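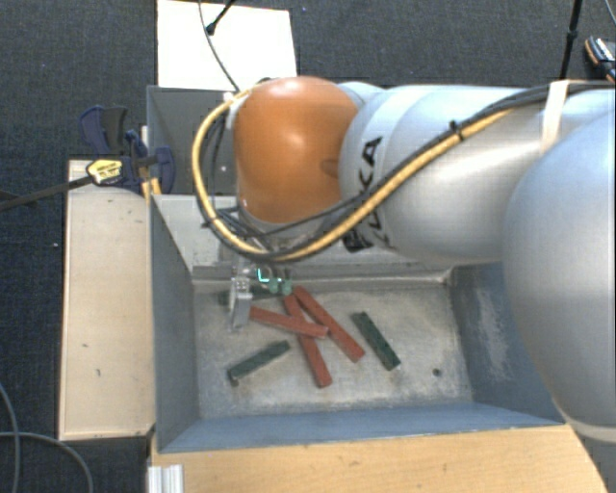

Figure 1. Gray metal bin with sloping sides, holding red and dark green blocks. Note the scuffing on the floor of the bin.

Handout: Open Bins for Rigid Blocks
Course notes, Storage and Handling of Discrete Parts
Aiguo Yao
Revised 17 September 2021

1. Scope

These notes cover open-top bins used to hold rigid rectangular blocks in short-term storage. Lidded containers, bagged goods and loose granular material are treated in the February handout and are left out. A block is taken to be any solid part with flat faces, square corners and one dimension clearly longer than the other two. The term "elongated" is used where the long dimension affects how the part lies in the bin.

2. Terms

Floor. The flat inner base of the bin.

Wall. Any of the inner side panels. A wall may be vertical or sloping. In a sloping wall the top edge lies farther out than the bottom edge.

Opening. The area enclosed by the top edges of the walls.

Taper. The angle between a sloping wall and the vertical.

Corner zone. The volume close to the line where two walls meet.

Toe line. The line where a wall meets the floor.

Fill height. The vertical distance from the floor to the highest point of the contents. It is measured to the highest corner of the highest block, including a block that leans.

3. Effect of sloping walls

A bin with sloping walls has a larger opening than floor. Three consequences follow.

First, the volume of the bin is larger than floor area times height. The added volume lies along the walls and is wedge-shaped in section. A rectangular block cannot fill a wedge, so part of the added volume is lost when the contents are blocks. The same bin filled with granular material would use all of it.

Second, a block placed flat against the toe line has a gap above it on the wall side. The gap widens with height. Clearance for fingers or for a tool is therefore best at the top of the block, where it is wanted.

Third, a block that is dropped onto a sloping wall tends to slide toward the floor. Whether it comes to rest flat depends on the taper, the friction between block and wall, and what is already on the floor. A long block may stop with one end on the floor and one end on the wall. Such a block is described as bridged.

4. Worked example: volume

A bin has a square floor with sides of 1000 mm, a height of 322 mm, and a taper of 9 degrees on all four walls. Find the opening and the volume.

Outward shift of each wall at the top:
322 x tan 9 = 51.0 mm

Side of opening:
1000 + (2 x 51.0) = 1102 mm

Floor area = 1.000 square meters
Opening area = 1.214 square meters

Volume, using the frustum formula:
V = (h / 3) x (A1 + A2 + square root of (A1 x A2))
V = (0.322 / 3) x (1.000 + 1.214 + 1.102)
V = 0.356 cubic meters

A straight-walled bin on the same floor would hold 0.322 cubic meters. The taper adds a little under 11 percent.

5. Worked example: usable width

Blocks with a square section of 45 mm are laid side by side in the bin from section 4. Find the number of lanes in each layer. A lane is one block width. The width available to a layer is taken at the underside of that layer, where the bin is narrowest.

Gain in width per layer:
2 x 45 x tan 9 = 14.3 mm

Layer 1: 1000.0 mm, 22 lanes
Layer 2: 1014.3 mm, 22 lanes
Layer 3: 1028.5 mm, 22 lanes
Layer 4: 1042.8 mm, 23 lanes
Layer 5: 1057.0 mm, 23 lanes
Layer 6: 1071.3 mm, 23 lanes
Layer 7: 1085.5 mm, 24 lanes

A seventh layer reaches 315 mm and stays below the top edge. An eighth does not.

The count is an upper limit. When a layer gains a lane, the lanes no longer sit directly over those of the layer below, and the outermost block may overhang. Check support before accepting the extra lane. In practice most storage plans keep the lane count of layer 1 throughout and leave the side gaps open.

6. Arrangement of blocks

Parallel. All long axes run the same way. Packing is dense and the count is easy to check by eye. Gaps between neighbors are narrow, and removing a block from the middle of a full layer may require lifting it by its ends or by its top face.

Crossed. Alternate layers are turned a quarter turn. The stack is more stable and resists sliding. It needs a floor on which both directions give a sensible lane count.

Random. Blocks lie as they fall. Packing is loose, fill height is hard to predict, and bridged blocks are common near the walls. Random filling is acceptable where the number of blocks is small against the floor area, so that most can lie flat.

For a single sparse layer, arrangement has little effect on capacity. It does affect access. A block lying tight along a toe line can be reached from one long side only. Two blocks in contact along their full length present one wide face from above, and the joint between them may be hard to see if they are the same color.

7. Color

Where two types of block share a bin, color is the cheapest means of telling them apart. The following points apply.

Both colors should contrast with the floor of the bin. A light gray floor serves most strong colors. A dark green block against a dark wall is harder to find than a red one, particularly where the wall is in shadow.

The two colors should differ in lightness as well as in hue. Red and green of similar lightness are a poor pair for workers with red-green color deficiency. If the pair cannot be changed, add a second mark, such as a notch or a printed band on the end face.

Color should code one property only. At the Grelulard store, color was at one time used for both length and supplier, and the mixed bins had to be sorted again by hand.

8. Wear of the bin

Metal bins wear first on the floor and on the faces of the walls that take impact. Typical marks are:

Scuffs. Shallow, spread over an area, with no change of section. Record only.

Scrapes. Paint or surface finish removed along a path. Record, and touch up if the bin is kept in a damp room.

Stains. Discoloration without loss of material. Wipe a small patch with a dry cloth. If the mark transfers, clean the bin before it is used for finished parts.

Dents. Change of shape. Measure depth with a straightedge. A dent in the floor that lets a block rock is cause for withdrawal.

Scuffs and stains also change how the floor looks under lamps. A mottled floor gives less glare than a new one, but pale patches can be mistaken for labels or scraps of paper in a quick visual check.

The Hivau inspection card has a plan of the floor and four unfolded walls. Mark wear on the plan with the letters given in class (F for scuff, P for scrape, S for stain, D for dent). Do not write on the bin.

9. Placement of the bin

Set the bin on a flat, firm surface. On carpet, check that the base does not rock when a hand is pressed on each corner in turn. Textured carpet gives good resistance to sliding, but a heavy bin will leave a print and may settle unevenly over time. Where the bin stands beside a wooden surface, leave enough space to get hold of its edge.

Do not use the top edge of a wall as a rest for tools. Keep straps, hoses and cables from lying in the bin, where they can hook under a block.

10. Exercises

10.1 Repeat section 4 with vertical walls on two opposite sides and a taper of 9 degrees on the other two. State the shape of the opening.

10.2 A block measures 322 x 45 x 45 mm. Compute its volume. How many such blocks, laid parallel and end to end, fit in layer 1 of the bin in section 5? Show the unused floor area as a percentage.

10.3 For the block in 10.2, sketch the bridged position against a wall with a taper of 45 degrees. Mark the two lines of contact. What happens to the block as friction at the wall is reduced?

10.4 Fill in a Hivau card for one of the Zou bins in the store. Hand in the card with a half-page note on which marks would lead you to withdraw the bin.

Reading: Plurkness course reader, chapter on open containers, omitting the part on stacking frames.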